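The Grip That Would Not Let Go

A fault on a tray-laying bench at Lorham has led to a change in how small two-armed machines are tested before they are allowed near people. Oluwatosin Idahosa reports.

The fault lasted less than a breath. On a January afternoon at the Lorham laboratory, one arm of a two-armed table-laying machine was told to open its gripper and withdraw. The arm withdrew. The gripper stayed shut on the rim of a plastic bowl, and the bowl, the plate beneath it and the tray beneath both were drawn across the bench until the tray struck the rail at the edge of the table and tipped. The crockery was plastic and the tray was light. No one was hurt, and the repair consisted of wiping down the table.

It might have been entered in the day's log as a dropped item and forgotten. Drops are common on a bench of this kind, and the procedure for them is short. What caused the laboratory to halt work was a line in the machine's own record, read by the duty engineer, Tullio Costa, before he went home. At the moment the tray began to slide, the controller had recorded the gripper as open.

A machine that fails to let go is a nuisance. A machine that fails to let go and reports that it has done so is a matter of safety, and Lorham's rules require it to be treated as one whether or not anything has been broken. Mr Costa locked off the power, put a notice on the bench and wrote to the laboratory's head of safety, Osvaldo Sartori, at twenty minutes past six.

The work on which the fault appeared belongs to a programme intended for hospital wards and residential homes. A good part of a care assistant's morning is spent in setting out trays: plate, bowl, cup, napkin, cutlery, one after another, and later the clearing of the same things. The programme, run jointly by Lorham and the arm supplier Drendeck, asks whether a pair of inexpensive arms can take over some of that work in a side kitchen while staff come and go. 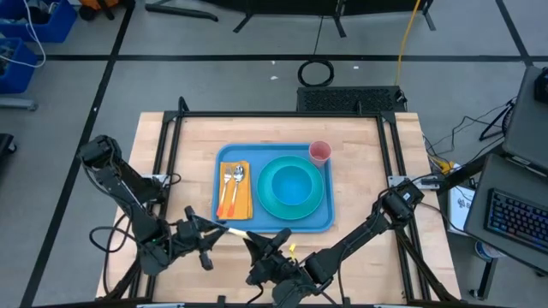 The choice of small arms was deliberate. They are light, they move slowly and they cannot lift a great deal. Their supporters have long argued that these qualities make them safe by nature, and that the guarding and interlocks expected around a factory robot would be wasteful here. Mr Sartori has never accepted the argument in full. "A light arm will not break a bone," he said. "It may still pull a bowl of hot soup into somebody's lap. Our case for safety was built on force, and the hazard in a kitchen is very often the thing being carried."

His inquiry was completed in three weeks. It was conducted with Ottavio Monti, who maintains the control software, and with an engineer sent by Drendeck. Their report has been made available to this magazine, and its account of the cause is plain enough to be followed without training in the subject.

Each gripper is driven by a small motor, and the position of the motor is measured by a sensor on its shaft. The fingers are joined to the shaft by a short linkage. When the controller wishes to know whether the gripper is open, it reads the sensor, and it assumes that the fingers have followed. In the ordinary way they have. On the afternoon in question a clamping screw in the linkage had worked loose. The motor turned, the shaft turned with it, the sensor reported a full opening, and the fingers remained where they were, held against the rim by friction in the joint.

The screw had not been neglected. It had been checked at the last monthly service and found tight. The report attributes its loosening to the nature of the work. Tray-laying calls for a great many short openings and closings in quick succession, and the linkage had been approved on the strength of a test in which the gripper held a weight and moved it at a steady pace. The total number of movements in that test was generous. The pattern of them was quite different.

A second weakness lay in the software. The controller did possess some means of noticing that it was still attached to something. The motors in the arm draw more current when they meet resistance, and a limit had been placed on that current so that the arm would stop if it struck a person. In the laboratory's settings the limit stood at 140 per cent of the normal working figure. Dragging a tray over a smooth table raised the current to 95 per cent. The arm, so far as its protective limit was concerned, was moving freely.

Mr Monti has been candid about how that setting was arrived at. The figure supplied by Drendeck was 100 per cent, and at that level the arms had stopped so frequently during ordinary reaching that a full session of work could not be completed. The limit was raised on a trial basis. The trial was not given a closing date, and the higher figure passed into the standard settings when the software was next updated. "Every person who looked at it assumed that somebody else had approved it," he said. "I was one of them." He was careful to add that the lower limit would not have caught this fault either, though it would have come a good deal closer.

The report makes uncomfortable reading on one further point. Similar events had taken place before. When the logs of earlier sessions were searched for occasions on which a dish had moved after the gripper was recorded as open, 3 were discovered, all of them in the fortnight before the tray was pulled over. Each had been put down at the time to an operator's error or to a sticky rim. In each case the dish had shifted only slightly, and the work had carried on.

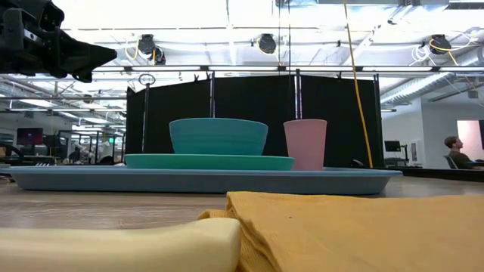

Photograph: Lorham laboratory

Mr Sartori considers those earlier events the most valuable finding of the inquiry. The laboratory had a clear form for reporting an injury and another for reporting damage. It had no form for an occurrence in which nothing was hurt or damaged but the machine's account of itself was false. Operators had noticed something odd and had no place to write it down. A new category, entered in the log as a disagreement, has since been created. Any person on the bench may record one, and a single entry is enough to stop the arm concerned until it has been examined.

Three technical changes accompany it. The clamping screw has been replaced by a keyed joint that cannot slip on the shaft. The current limit has been returned to the supplier's figure, and the reaching movements have been slowed so that the arms can live within it. Finally, the controller no longer relies upon the motor sensor alone. Before an arm withdraws from a dish it now makes a small upward movement and pauses, and a camera above the bench compares the position of the dish before and after. If the dish has moved, the arm holds still and calls for help.

The last of these changes has been the subject of some argument. It lengthens every placement, and a tray holding a plate, a bowl, a cup and cutlery requires several placements. Cosimo Testa, whose family firm, Testa, supplies catering equipment to hospitals and has followed the programme closely, has questioned whether a ward kitchen would tolerate the delay. "A kitchen that has breakfast to serve will look for the switch that turns the check off," he said. "If there is such a switch, it will be found. I should prefer a quicker check to a thorough one that is bypassed."

Mr Sartori replies that the switch does not exist and that the pause may be shortened when there is evidence to support doing so. He concedes that Mr Testa has described a real danger. The raised current limit was itself a bypass of a kind, introduced by well-meaning people who wished to get through a day's work.

There are also questions that the changes do not settle. The camera check depends upon a clear view of the dish. Napkins and other soft items shift for many innocent reasons, and cutlery laid upon a folded cloth may move with it. For such articles the check has been relaxed, and the report admits that a fork could in principle be carried away without being noticed. A finger fitted with its own sensor would answer the difficulty, at a price that Drendeck regards as out of keeping with an inexpensive arm. Talks on the point continue.

The wider lesson has been taken up elsewhere. At Mastovitz, where arms of the same family are used for sorting laboratory glass, engineers examined their own linkages after receiving the report and found one screw beginning to turn. Their grippers work at a slower pace and no false reading had been logged. The part has been changed on all their machines, and the site has asked Lorham for the wording of its disagreement form.

Drendeck, for its part, has written to its customers advising them to inspect the joint at each weekly service and to refrain from raising the current limit without written advice. The company has also undertaken to revise its approval test so that it includes rapid opening and closing under light load. Mr Costa, who first read the log, would have liked the letter to go further. In his view the manual should state in its opening pages that the gripper signal describes the motor and not the fingers. At present the statement appears in an appendix, in a table of signal names, where he himself had passed over it.

Work on the bench resumed in March with plastic crockery only. Trials with filled cups, which had been planned for the spring, have been put back until the new joint has completed its revised test, and staff have been asked to stay outside the marked floor area whenever the arms are under power.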